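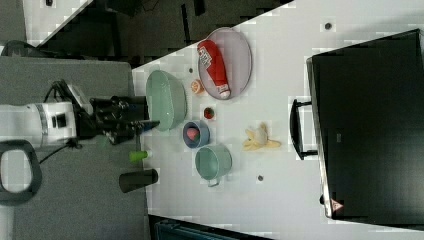
Skadel Drurley bench cell - kitchen set

One arm, one bench, one box of kitchen bits. Comes built, you bolt it down and level it. Arm is white, gripper is the black parallel-jaw one, prop set is included. Spare finger pads are in the bag taped under the bench, please don't bin it with the packing.

Part no. 534. Weight crated 200 kg, so use a pallet truck, and get the feet down before you take the straps off.

What's in the crate
Bench with white top
Arm, fitted
Gripper and bracket, fitted
Cable set, black, labelled both ends
Prop set (bowls, plate, mug, play food, ketchup bottle, toaster oven)
Set-up sheet, printed

Setting up

Level first. Everything after that depends on it and we get a lot of calls that turn out to be one foot wound up too far. Check corner to corner, then along the arm side.

Wrist cable next. Leave enough slack for the last joint to turn all the way both directions, then clip it. Too tight and it pulls the connector out, too loose and it drags accross the props and knocks the fruit about. Jog the arm slowly through its full reach with a hand on the stop button.

Then lay out. Oven goes on the right with its door facing left into the bench, small stuff over on the left, gap left clear in between so the gripper has room to come down. Bottle on the plate. Doesn't have to be to the millimetre. The dark holes in the top are handy to judge by, keep props off them if you can.

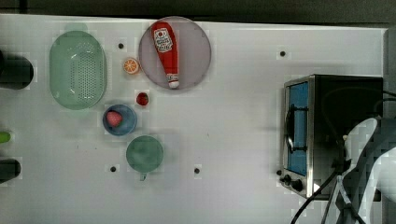 Looking after the gripper

Finger pads wear at the tips first. Wipe with a dry cloth at the end of the day, no solvent. Swap both pads together. Bracket screws want a check every 44 hours of running, hex key is in the lid of the spares tin.

If a grip goes off centre:
- stop, arm to park
- look at the pads, then the bracket screws
- close on the banana over the black box, slowly, and watch whether both fingers get there together

The banana is a good one for it, soft shape and no flat side to flatter a bad grip.

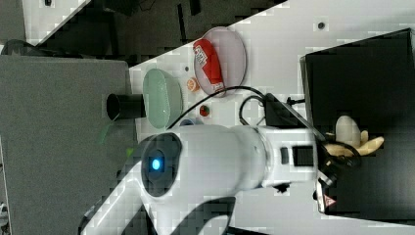 If one finger still arrives early after that, its the drive belt and you want Uriel Durán on the service desk. Don't open the housing. Blue light on the joint cap is normal on this model, leave it be. Any other colour, power down, wait three minutes, power up again. Same colour comes back, ring us.

Cables: look along the whole run once a month, mostly where it goes down past the bench edge. Replace at the first sign of a split jacket, tape is not a repair.

Bench top: damp cloth, mild soap. Blow out the holes when crumbs of foam get in there.

Resetting the props

Agnes Strachan's layout from the Maldonado install, now the one on the printed sheet. Pan and green slotted spatula to the far left, colander by the orange slice, a strawberry in the blue bowl, banana on top of the oven. Put it back like this before any re-calibration run or the numbers wont compare. 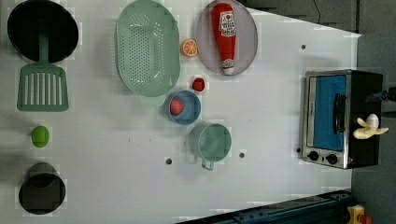 Spares and service

Finger pads, pair - in stock
Wrist cable - in stock
Bracket with screws - two weeks
Prop set, complete - in stock, single items on request
Drive belt - fitted by us only

Orders through Wamar, quote the part no. and the serial off the bench leg. Service visits: Uriel Durán or Theophilus Kyei, phones open from 8 am. Next batch of cells ships October.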